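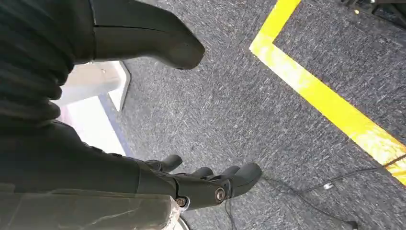

Hand low over the carpet, with a loose black cable on the floor near the yellow tape.

Clearing a hand that won't let go (fault 124)

This page covers the stuck grip fault on the Celtthorpe hands at Claltico. It applies to both arms. If you have a different fault code, go to the fault list in the Drindska manual.

Fault 124 means the hand was told to open and one or more fingers didn't reach the open position in time. The controller then holds every finger where it is. The arm can still move. That is the part that catches people out, and it is how we bent a finger joint in July. The hand faulted while it was holding a card, the person at the laptop thought the whole robot had stopped, and the next queued move took the arm down to the floor with the card still in the grip.

The procedure was rewritten after that. Please don't work from the old printed sheet.

What you will need

Two people, one with the handheld stop and one at the hand
The laptop with Drindska open on the hand page
A small torch
A soft brush
The log book

Safety glasses if you are going to open the joint covers. You don't need to open them to clear the fault.

Step 1. Stop the arm

Press the handheld stop. Don't use the pause button in Drindska. Pause finishes the current move before it stops, and the current move may be the one you are worried about.

The arm brakes should click on. If the arm sags at all when you stop it, keep clear, leave everything as it is and go to "When to leave it alone" further down.

Step 2. Agree who has the stop

The person holding the stop does nothing else until the job is finished. They don't type or pass tools. Say out loud who has it. If you swap, say that too.

Step 3. Clear the floor

Look at the floor on both sides of the tape. Move any cable that a finger could hook or that you could trip on while leaning in. Check under the hand as well, including any thin lead hanging from it. A lead that snags on the way up will pull on the wrist connector, and a half-seated wrist connector gives the same code.

Push connectors back in by the body, never by the cable.

Step 4. Look before you touch

Get down to the level of the hand and work out what is holding the object. With a card it is usually the thumb on the front and one finger curled behind an upper corner, and the rest of the fingers may be doing very little. Check these in order:

- Is the plastic wrap on the forearm loose, and has any of it worked down towards the knuckles?
- Is a tendon wire sitting off its line at one of the joints?
- Is there a second card stuck behind the first?
- Is one finger at an odd angle compared with its neighbours?

Loose wrap has been the most common cause on our hands. We keep the forearm covered for dust, and the wrap creeps. It doesn't need to be tight, but it must end well short of the finger joints. Trim it or tape it back. Don't pull it out from between moving parts while the hand is powered.

If a tendon wire has jumped, stop here and book the hand in for repair. Don't try to guide it back with a screwdriver. The fittings are soft and they mark easily.

Step 5. Release the thumb first

On the hand page, select the thumb only. Drop the current limit to 400 mA and jog it open a little at a time. Support the card by its bottom edge with two fingers, keeping your own hand out of the space between thumb and palm.

If the thumb moves, carry on until it is clear of the card. If it doesn't, don't raise the limit. Turn off power to the hand, wait 10 minutes for the motors to cool, and try once more. A second failure means a repair booking.

Pulling the card out is a bad habit. A glossy card will usually slide, so it feels harmless, but the edge drags on the fingertip pads and the next grip will be worse for it. We went through a full set of pads that way. 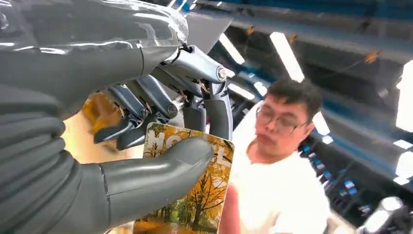 Step 6. Open the fingers one by one

With the thumb clear, jog each finger, starting with the index. Watch the knuckle and not the screen. The joint should turn smoothly the whole way. A finger that jumps and then catches up has grit or a rough pad, and a few strokes with the soft brush across the joint, power off, will often sort it out.

Don't use compressed air. It drives the dust further in.

Step 7. Clear the fault and test empty

Put the current limit back to its normal setting. Clear the code in Drindska, then run open and close with nothing in the hand. Both people stay where they are for this, and the stop stays in hand. Run it until you are satisfied, then cancel the queue. The queue isn't emptied when the fault is cleared, and that is exactly how the July damage happened.

Only after the queue is empty should you release the stop.

Step 8. Test with one card

Use a flat card with clean edges. Present it by hand, let the robot take it and ask for a release. If it lets go cleanly, go back to the desk and the box.

Check the box before you restart a picking run. A stack sticking out over the front lip is an invitation for the hand to take two cards together, and two cards will fault it again. Square up the piles and keep phones, earphones and loose leads out of reach of the arm.

Step 9. Write it up

Log the hand, the finger, what you found and the cycle count. The bent joint went at 3,140 cycles, and we only know that from the log. "Stuck, fixed it" is no use to the next person.

When to leave it alone

Turn off the main power and put the tag on if the arm sags under the brakes, if you can smell hot plastic, if a tendon wire is slack or frayed, or if the same finger has faulted twice on one shift. Henríquez does our repairs and picks up on Wednesday. The hand has to go in its own case, fingers open if you can manage it.

From other users of this page

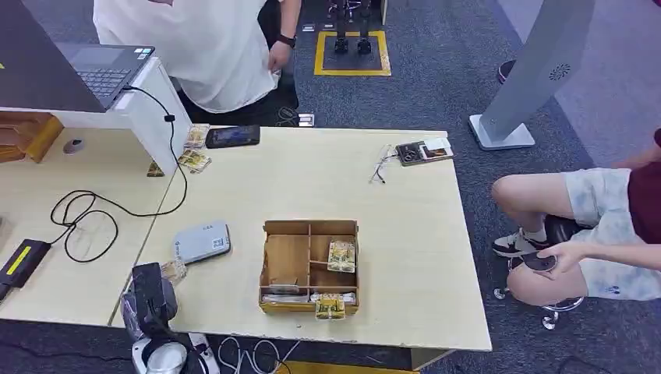 One user wrote in to say that they had done everything up to Step 7 and still got the code back as soon as the hand warmed up. In their case the wrist connector was in far enough to pass the empty test, and it only dropped out when the arm turned over. They suggest running the empty test twice, once palm down and once palm up, before trying a card.

We tried this on both arms and it adds very little time. It will go into Step 7 at the next revision. Until then, please do it anyway and note in the log which way the palm was facing if it faults.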